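Print this article | E-mail this article
Shares 98 | Comments 2

4. Course setting and project work

4.1 The course

The work reported here was done by students in an undergraduate project course in robot manipulation at Ulwood. The course is taught by Cillian Quinlan and is open to students who have taken one term of programming and one term of mechanics. Most of them have never controlled a robot of any kind before the first meeting. Students work in pairs, choose one household task from a short list, and stay with it until the end of the term.

All of the project work is done in simulation. The department owns one physical arm, and in earlier years the course was built on it. Pairs signed up for time slots, and much of each slot went into homing the arm and finding out what the last pair had changed. When the course moved to simulation in July, the sign-up sheet was dropped and every pair could run its own copy of the task on a lab computer or at home. The price of this was that students no longer learned how to deal with a loose cable or a joint that drifts, and we return to that in Section 6.

The simulator used in the course is called Mistard. It is a set of scripts on top of a general physics engine, written over several terms by students and staff. It loads a table, two arms with hands, and the objects for a given task, and it lets the user drive the arms from a tracked pair of hand controllers or replay a saved run. A second tool, Fahy, stores the runs and sorts them by task, pair and outcome. Students see both tools from the first week and are expected to read the code of both.

4.2 The dish rack task

The task picked most often was the dish rack task. An item of tableware starts on the table and has to end up in the rack, upright or leaning on the wires, and it has to stay there for two seconds after the hand lets go. In the easy version the item is a plate. In the hard version it is a cup, and the rack is the same one, with narrow slots that were made with plates in mind. The students were not told how a cup ought to be placed. Some pairs hung it over an upright by its rim, some laid it across the top of the dividers, and one pair tried for a long time to wedge it between the rack and the table before the rules were made clearer.

Two arms are available, and either one may be used. The start positions of the rack and the item are changed a little at random for each run. The arms start from the same pose every time. A run ends when the item is in the rack, when it falls off the table, or when the time limit is reached.

Scoring is kept simple. A run is marked as a success or a failure by a script that checks the final position of the item. There is no partial credit for a good grasp followed by a bad release. Several students complained about this in the course survey, and we think they had a point, but a more detailed score would have meant a person watching each run.

4.3 Collecting runs

Each pair recorded its own demonstrations. One student drove the arms while the other watched the screen and called out problems, and they were asked to trade places at least once per session. Across all pairs the class saved 1,363 runs. Of these, 537 were runs of the cup version, and the remainder were split over the plate version and the other tasks on the list.

We had planned to throw out the failed runs. Quinlan asked that they be kept, and Fahy was changed so that failures were stored next to successes with a short note from the student who was driving. The notes turned out to be more useful in class than the runs themselves. They are short and blunt. "Closed too early." "Thumb hit the wire." "Lost it on the way up." When the notes were read out in the weekly meeting, pairs who had been stuck on the same thing for days found that others had been stuck on it too.

The most common complaint in the notes concerned the thumb. On the hands used in the course the thumb can be spread far from the palm, and new drivers tended to leave it there while moving toward the rack. It then caught on the first upright it met. Students who had done fifteen or twenty runs learned to fold it in first - this was never taught, and it shows up in the recordings at different times for different pairs.

4.4 Grasping the cup

The cup version was harder than we expected, and most of the trouble came before the rack was reached at all. A cup can be taken from the side or from above. The side grasp is what a person would normally use, and nearly every pair tried it first. It works well for lifting. It works poorly for the rack, since the forearm ends up low and has to pass over the wires with the cup sticking out ahead of it.

The grasp from above puts the fingers around the upper rim and keeps the forearm higher. It is less steady, and the cup can swing if the arm is moved quickly. Pairs that changed from the side grasp to this one usually saw their results get worse for a session or two before they got better. Two pairs went back to the side grasp during that time and stayed with it.

There was also the matter of which arm to use. With the rack on the left of the table and the cup nearer the right arm, the student can pick up the cup with the right hand and carry it all the way across, or pass it to the left hand on the way. Figure 3 is taken from the cup version, with the right hand on the cup and the left hand open near the rack. 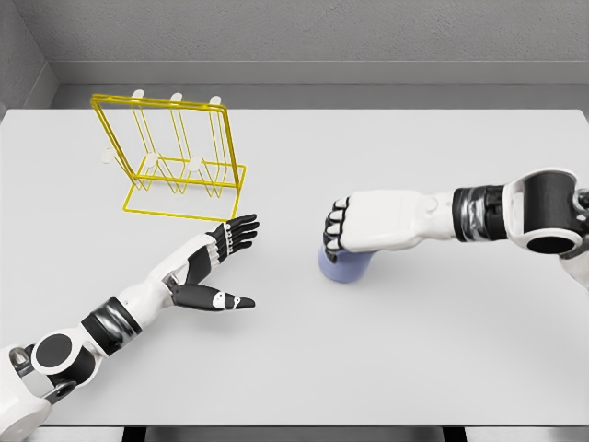 Figure 3. Cup version of the dish rack task in Mistard.

Passing the cup between hands adds a step that can fail, and the pairs who drove this way had to agree on when the right hand should let go. In practice the student driving would often release too late, so that both hands pulled on the cup at once. The simulator handles this badly. Contact forces grow, the cup jumps, and the run is lost. We spent part of one meeting on whether this counts as a fault of the driver or of Mistard, and the class was divided.

Carrying the cup across with one arm avoids the problem, but the reach is long. Near the end of it the elbow is almost straight and the wrist has little room left to turn, which matters for any pair that wants to tip the cup before setting it down. Some students solved this by putting the cup back on the table halfway, changing their grasp, and picking it up again. It cost them time, and a few runs ended at the limit with the cup just above the rack.

4.5 Training on the recorded runs

In the last part of the course each pair trained a small policy on its own successful runs, using a starter script named Jondovero. The script was kept short on purpose so that it could be read in one sitting. It takes the joint angles and the positions of the objects as input and gives target joint angles as output. Camera images were left out. Training took less than an evening on the lab computers.

Policies trained on the plate version mostly did what their authors had done, including their bad habits. One arm paused for a moment above the rack before every release, and the student who had driven those runs recognized the pause as her own. For the cup version the results were mixed. Pairs who had kept to a single way of grasping and carrying got policies that at least reached the rack. Pairs who had mixed one-handed and two-handed runs got policies that started one and drifted into the other, with the left hand moving out to meet a cup that was not being brought to it.

We did not grade the policies on success. Each pair wrote two pages on what its policy did wrong and which of its own runs might explain it, and the grade was based on that report. Students were free to delete runs and train again, and most did so at least once.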